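Flatham Robotics Forum > Arms and Manipulation > Teaching and Demonstrations

Thread: Hand guiding or remote for bin picking demos?

Page 1 of 1

pallet_jack
Posts: 78

We have a KUKA over an open gray bin and we're recording demonstrations for mixed picking. So far everything has been done by hand guiding: one person holds the arm and walks it to the object, another works the gripper. It goes fine for things lying flat in the open. It goes badly near the walls, where the person's hands and body end up where the arm needs to be.

I'm thinking of switching to remote control for the whole set. Before I throw out a month of recordings I'd like to hear from people who have done both. Target is 1000 good picks by the end of November.

sumpguard
Posts: 4000

Don't throw anything out. Hand guided recordings are still good for the approach paths. What you lose is the wrist angle at the end, because people push the arm to where it is comfortable to stand.

What does the bin look like when you start a run?

pallet_jack
Posts: 78

Typical fill is below. The clamp on the upper left edge stays on. The blue tape corners are for the tan sheet, so it goes back in the same spot if somebody bumps it.
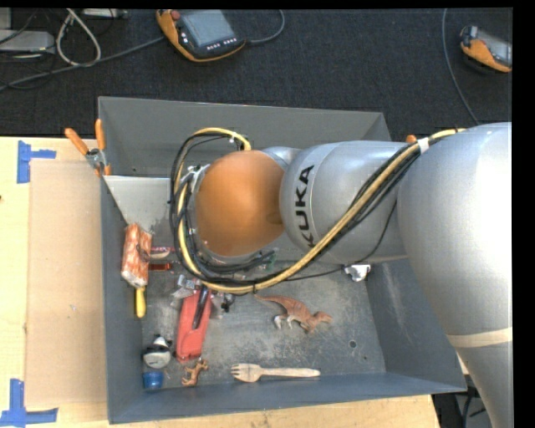
Re: Hand guiding or remote for bin picking demos?

sumpguard
Posts: 4000

OK, that helps. I would split it. The dinosaur is out on the open floor, so do that one by hand. The brush against the left wall and the crumpled silver piece at the bottom of the right wall I would do remote. With a sloping wall you want to come in along the slope, and it's hard to hold a heavy arm at that angle and keep it smooth.

Also look at your cables. That bundle loops around the left side of the orange joint and there's a thin one hanging under the forearm. When you guide by hand you can feel it pull. On remote you can't. Set a limit on that joint before you start.

greasepencil
Posts: 13

I disagree with splitting. We tried mixed recordings on the Clokelden cell and the model learned two different speeds. It crawled through anything that looked like the remote runs and rushed the rest. We ended up redoing all of it by remote.

Pick one method and stay with it.

sumpguard
Posts: 4000

Did you resample the recordings to the same speed before training? The speed problem goes away if you do that. We run mixed sets all the time.

greasepencil
Posts: 13

We resampled. It helped with the speed but not with the pauses. On remote the operator stops above the object to check the view, every time. By hand they don't stop. The arm picked up the pause and would sometimes sit there and never go down.

Du_north
Posts: 78

You can trim the pauses. Cut any stretch where the arm hasn't moved and the gripper hasn't changed. Leave a short one right before the gripper closes or it will grab early.

On the original question, I would go remote for this bin because of the fork. It's lying flat along the near wall. To get a thin thing like that you have to come down very close to the floor, and by hand most people either stop too high or push the fingers into the bottom. With remote you can set a floor height and the arm won't go past it.

pallet_jack
Posts: 78

The floor height is a good point. Our bin floor is scratched up enough already.

What are people using for the remote side? We've been jogging from the pendant and it's too slow for this many picks.

Du_north
Posts: 78

The pendant is fine for fixing a start position but I wouldn't record with it. You get one axis at a time and the path comes out in steps. We use a Droltora hand unit, six axes, with the gripper on the trigger. A new operator needs an afternoon on it before the recordings are worth keeping.

greasepencil
Posts: 13

Same unit here. Turn the scaling down for anything near a wall. Full scale is only good for the move over to the drop spot.

sumpguard
Posts: 4000

I still say keep the old recordings for objects in the open. Train once with them and once without, same test bin, and see. It costs you one night of machine time.

pallet_jack
Posts: 78

I'll do that. Plan is remote for everything new, floor height set, joint limit set for the cables, pauses trimmed. The old hand guided set goes in as a separate folder and I'll run it both ways. Will post the pick rates when I have them.

greasepencil
Posts: 13

Please list the misses by object too. I want to see the red pouch. Long soft things were our worst by either method.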